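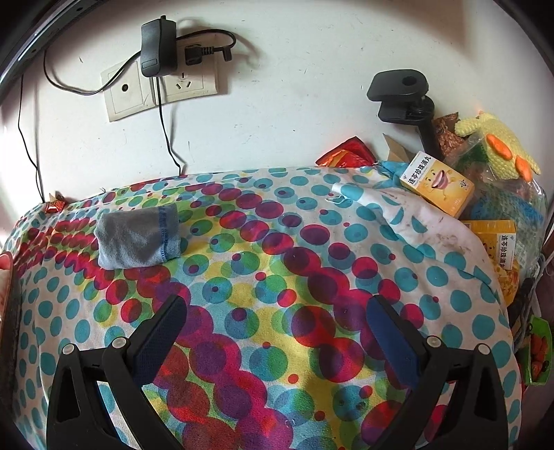 Polka-dot cloth over a rounded surface, with a folded piece waiting on top.

About Skornenel

Skornenel is a small table linen workshop in Trostby. We sew, mend and fold cloths for homes, cafes and rented halls. Fulgencio Ibarra started the business in a spare room with 2 sewing machines, and Ximena Zavala joined him in October of the following year to run the mending side. The workshop now has 3 rooms on Chauvin Street.

Most of our work is round cloths. A round cloth has to hang evenly on all sides, and the hem has to lie flat along a curve, so we cut each one to the customer's own measurements. We also take in old cloths. Frayed corners are rebound, loose ties are sewn back on, and stains are treated before washing. Some marks do not come out, and we will tell you that before you pay.

Customers bring us bright prints as often as plain whites. We like both. Smaller pieces are hemmed in a thread a shade darker or lighter than the fabric - the customer picks from the card at the counter.

Last year we finished 1,841 pieces. Each is pressed, folded and wrapped in paper with a care slip.

Orders can be dropped off at the shop or left at the Brulden market stall. Mending usually takes 2 weeks. New cloths take longer in the fall, when the halls place their orders.

Page last updated 9/24/21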